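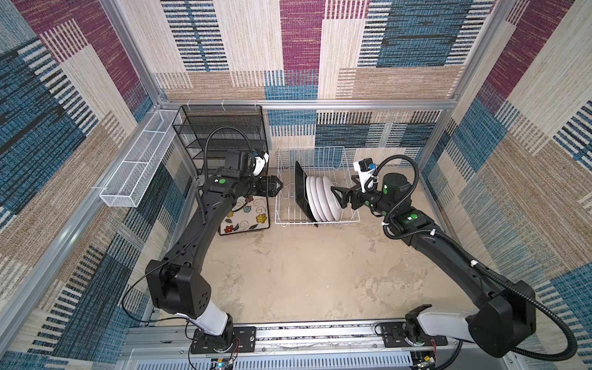

How Does a Movie Costume Get Made?

When you watch a movie, you probably look at the actors' faces first. But their clothes are telling you things too. A torn coat can show that a character has been on a long trip. A shiny new uniform can show that someone just started a job. Somebody had to plan each of those clothes, and somebody had to sew them.

Who decides what the actors wear?

The person in charge is called the costume designer. The designer starts by reading the script, which is the written story of the movie. While reading, the designer makes a list of every character and every change of clothes. This list is called a costume plot. It has nothing to do with the plot of the story.

Folasade Tamuno designed the costumes for Kotian, a movie about a girl who lives on a riverboat. Her costume plot had 42 outfits on it. The girl wore 11 of them, and the rest were for her family, the boat crew and the people in the river towns.

Drawing and choosing cloth

Next come the drawings. Designers often pin small squares of cloth to the paper. The squares are called swatches. A swatch shows the real color of the cloth and how thick it is.

Color matters a lot. If the walls of a room are green and the actor's shirt is the same green, the actor can be hard to see. The designer talks with the people who build the sets so this doesn't happen by accident. Very thin stripes can also be a problem, since some cameras make them look as if they are wiggling. That wiggle is called moiré (say "mwah-RAY").

If the story is set long ago, the designer has to do research. For a movie set in 1590, that means looking at old paintings and reading old lists of what people owned. There were no zippers then, so coats were closed with buttons, hooks or laces. Sometimes a hidden zipper goes in anyway so the actor can change quickly.

Cutting and sewing

The costume shop is where the clothes are made. A cutter turns the drawing into a pattern, which is a set of flat paper shapes. Then a test version is sewn from cheap cotton cloth. It is called a muslin or a toile (say "twahl"). The actor tries it on, and the cutter marks the places that are too tight or too loose. This meeting is called a fitting.

After the fitting, the real cloth is cut. An actor may need to sit on a horse, climb a ladder or fall down, so the sewers add stretchy pieces where they won't show.

Why are there copies?

The girl in Kotian falls into the river wearing a yellow raincoat. The shop made 3 raincoats that looked the same. One was for dry scenes and one was for the water. The last was a bigger size for the stunt performer, who wore padding under it.

Making new clothes look old

New clothes look new, even on a pirate. Workers called breakdown artists fix that. They rub elbows and knees with sandpaper, brush on paint that looks like mud, and wash the cloth again and again to fade it.

Keeping track

Movies are not usually filmed in story order. The end might be filmed on the first day. Costume workers take photos and write notes about every button and sleeve. If a sleeve is rolled up in one shot, it should still be rolled up in the next. This is called continuity.

Words to know

Costume plot: a list of who wears what, and when.
Swatch: a small piece of cloth used as a sample.
Fitting: a meeting where an actor tries on a costume.
Continuity: keeping things the same from shot to shot.

Try it yourself

Pick a character from a book you like. Draw one outfit for the start of the story and one for the end. Write down what changed and why.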